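We use cookies to remember your settings. Accept | Manage

I am on a real kick with clear glass plates! My old stack of 5 got so mismatched that I finally started over, and oh, what a difference one plain plate makes. Fruit looks like you meant to put it there, and a white table shows right through (I love that so much). My friend Sheldon Charbonneau says I'm easily pleased. Guilty! I've been leaving a little something on a plate since May, and I still grin walking past.

A bare white table helps, too:
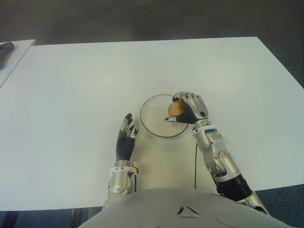
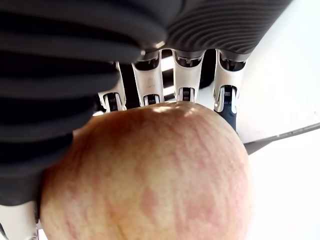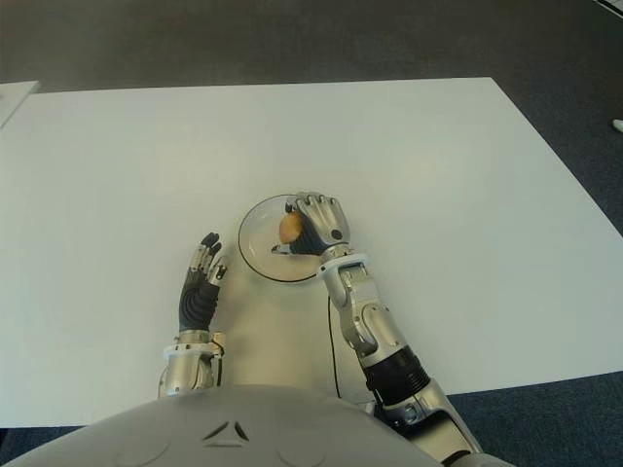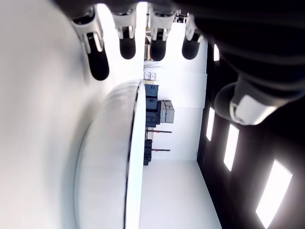 How do you keep clear glass from going cloudy? I wash mine by hand in warm water with a splash of white vinegar, then dry them right away with a cotton towel.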